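Handheld gripper demonstration

Handheld gripper demonstration is a way of teaching a robot a manual task by having a person do the task with a tool shaped like the robot's own gripper. The person holds the tool, opens and closes its fingers, and moves it through the work. Sensors on or near the tool record the movement and the view from the tool's position. The recordings are later used to train a control program, usually by imitation learning.

The method belongs to a wider group known as learning from demonstration. It differs from remote control, or teleoperation, in that no robot needs to be present while the recordings are made. It also differs from kinesthetic teaching, where a person takes hold of a robot arm and pushes it through the motion.

Background

Early work on showing robots a task was done mostly in factories. A worker moved an arm from point to point with a pendant or by hand, and the controller stored each position. Painting and spot welding suited this approach well, as the parts arrived in the same place every time.

Household work is harder to store as a list of positions. Clothes, bedding and bags change shape when they are picked up, and no two rooms are laid out alike. A program for such work has to react to what the camera sees, and it generally needs many recordings made in many places.

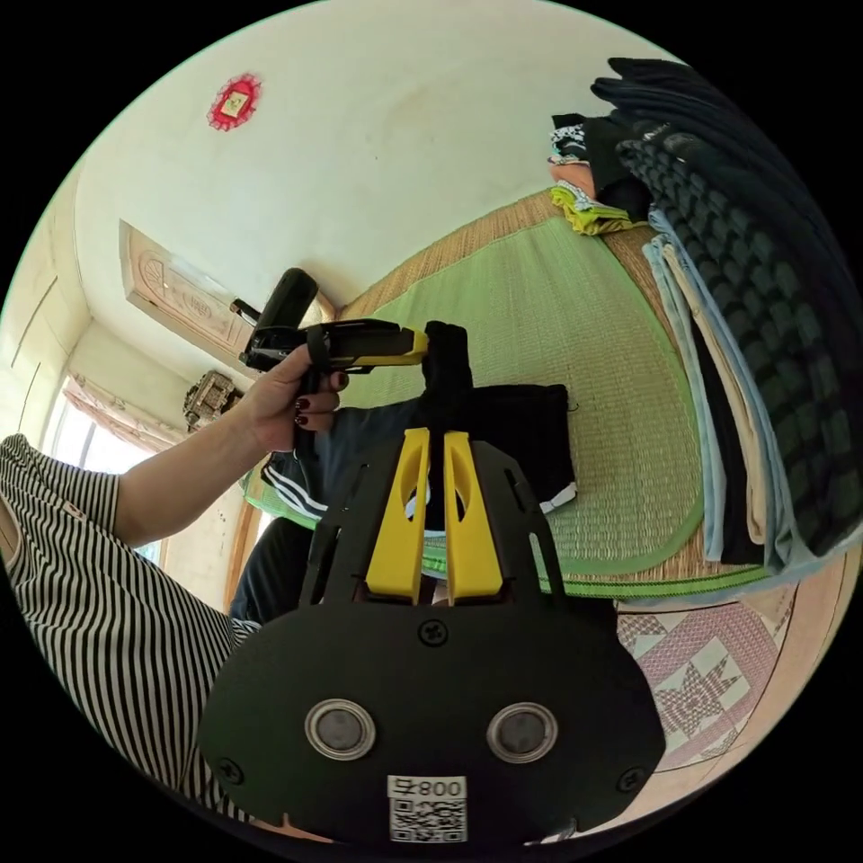 Handheld tools came into use partly for this reason. A robot arm with its base and power supply is slow to move from one home to another, while a pair of handheld grippers fits in a shoulder bag. A demonstrator can work at a kitchen counter, a desk or the side of a bed without clearing space for a machine.

Equipment

Most tools of this type have two fingers. The fingers are often made of a flexible material so that they bend around an object, and cutouts in them make them lighter and help them give under pressure. The operator works them with a trigger or by squeezing part of the handle. A wide-angle camera is usually fixed so that the fingers stay in view at all times.

Printed codes are common on the housings. They may be used to tell one tool from another, or as markers for tracking.

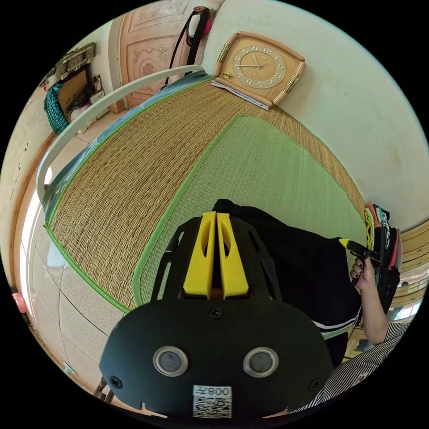
Two-finger handheld gripper at a bed covered with woven mats. The operator's hand is at right.

Tasks that need two hands are recorded with two grippers, one in each hand. The clocks of both units have to match closely, or the left and right motions will not line up in training. Some systems add a camera worn on the head or chest to give a view of the whole work area.

Handling clothes

Folding and sorting laundry is a frequent subject. Cloth has no fixed shape, hides parts of itself, and slides when pulled. A demonstrator folding with grippers has to find an edge, close the fingers on it, and carry it across without dragging the layers beneath. Waistbands and hems are common places to grip, as they are thicker than the rest of the garment and easier to pick up between two stiff points.
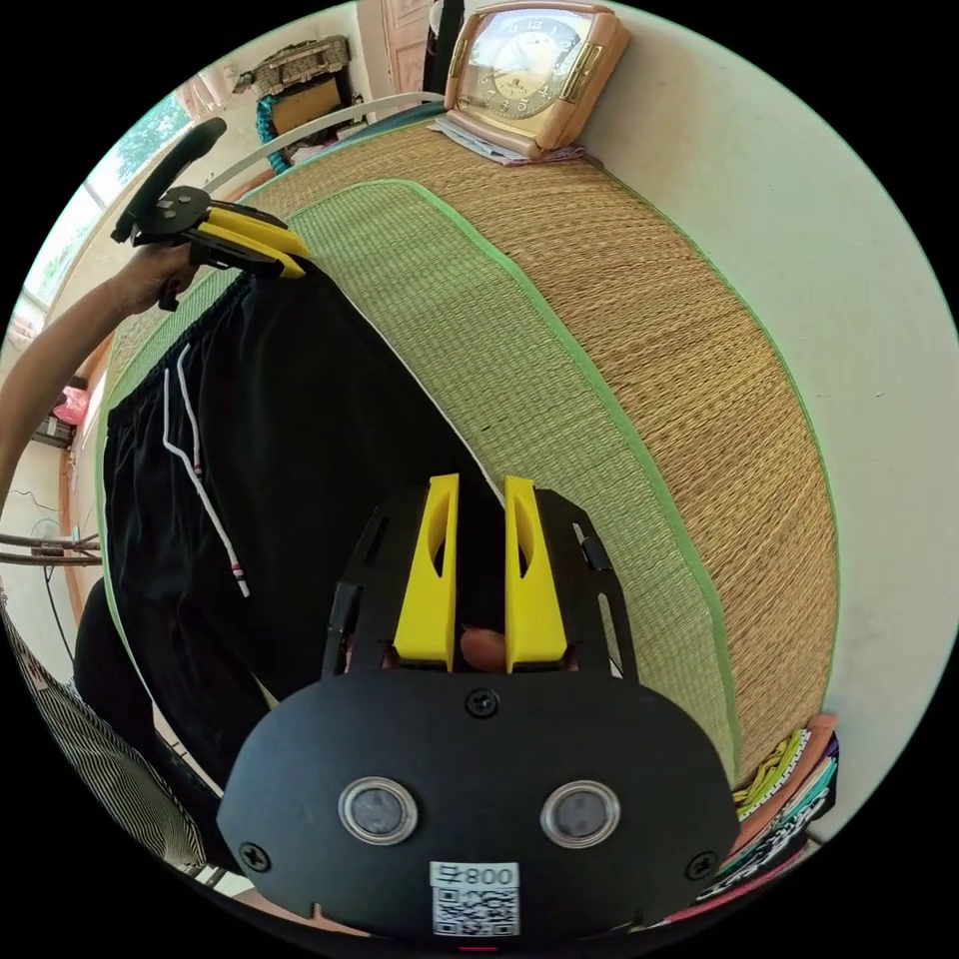 Black drawstring pants held at the waistband by a second gripper.

New operators tend to work too fast. The Niven guide, a set of working notes for demonstrators, asks for a short pause before and after each grasp - long enough to leave a few clear frames of the fingers open and closed. It also advises against helping with bare fingers. A robot trained on the recording has no extra hand to smooth out a crease.

Recording sets

A recording session is normally split into episodes, each covering one complete task. The Monti set, revised in June, holds 760 episodes of garment handling from 51 homes. Of these, 191 were set aside for testing and are not used in training. Episodes in that set run no longer than 30 seconds, so a full change of bedding is stored as several parts.

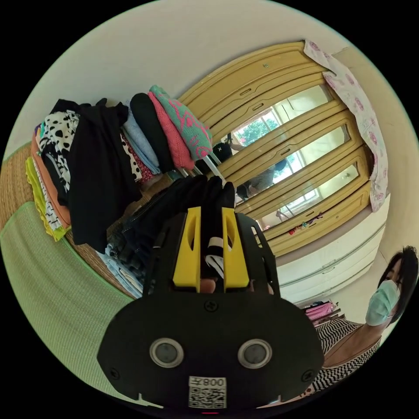

Dark garment between the fingers of a gripper, beside a stack of folded clothes.

Mirrors, bright windows and shiny furniture can cause trouble in tracking. Software that works out the tool's path from camera images may take a reflection for a fixed part of the room. The Sturkmont format lets a reviewer flag such stretches and leave them out, while keeping the rest of the episode.

Limits

The human arm can reach positions that a given robot arm cannot, so some recorded paths have to be changed or dropped. Grip force is often not recorded at all. There is also a privacy question in homes, where wide-angle cameras pick up faces and belongings. Practice varies, and some groups blur faces before the files are shared.

See also

Imitation learning
Kinesthetic teaching
Nutinico (gripper mount)
Teleoperation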